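Unit 6. Teleoperated demonstration on the two-arm bench

Course: Robot Learning Laboratory, Ulatham
Notes revised 2 April 2021

6.1 Purpose

Unit 5 covered kinesthetic teaching, in which the operator holds the arm and moves it through the task. In this unit the operator stays off the arm and drives it through a leader device. The recorded quantities are the same: joint positions, gripper opening and camera images, all on a common clock. What changes is the source of the command. Under kinesthetic teaching the operator's hands appear in the images, and a policy trained on those images may come to depend on them. Under teleoperation they do not.

6.2 Terms

Episode: one recording, from the start signal to the stop signal.
Leader: the device the operator moves.
Follower: the arm that repeats the motion.
Action: the commanded joint vector at one time step. It is stored separately from the measured joint vector, and the two differ whenever the follower lags or is in contact.

6.3 Camera views

Each episode has an overhead view and a view from each wrist. The overhead view fixes the layout of the table. The wrist views carry most of the information needed for the last stretch of an approach, and they also pick up whatever lies beyond the table. Check all views before recording.

Overhead view first, then two wrist views: 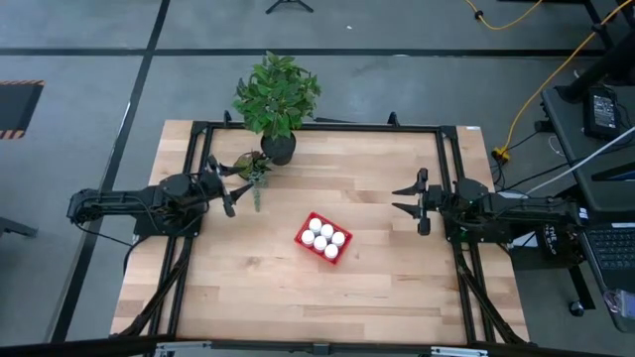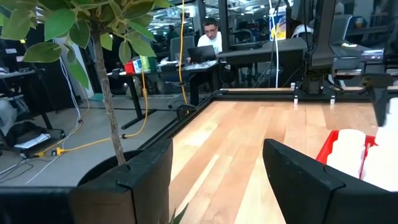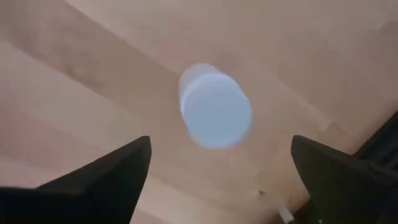

Ilir Matić, reading a draft of this section, objected that the operator should not be allowed to watch the arms directly. If the policy receives only camera images, he wrote, then a person who demonstrates by looking over the bench is using information the policy will never have, and some of the motions in the data cannot be explained from the inputs. The point is accepted for the Doltorton set, which was recorded from screens only. For class exercises direct viewing is permitted, but it must be noted in the episode log.

6.4 Procedure

1. Bring leader and follower to the same rest pose before enabling the link. A mismatch at enable produces a jump.
2. Open both grippers fully.
3. Start recording, then wait one second before moving.
4. Approach at a steady speed. Blur in a wrist view grows with speed and with exposure time.
5. Close the gripper once. If the grasp fails, mark the episode as a retry and keep it.
6. Return to rest and stop.

Record 40 episodes per object layout. Do not change the layout within a block.

6.5 Data quality

The Poirier set holds 3169 episodes. Of these, 122 were rejected for dropped images and 28 for a clock offset between arm and camera. Retries were kept and labeled. Removing them gave a policy that did not recover after a missed grasp (see Hervieu's notes, Unit 8).

6.6 To hand in

Episode log, one plot of commanded against measured position for a single joint, and a paragraph on the largest difference between the two. Files go in the Anoslow folder under your group number.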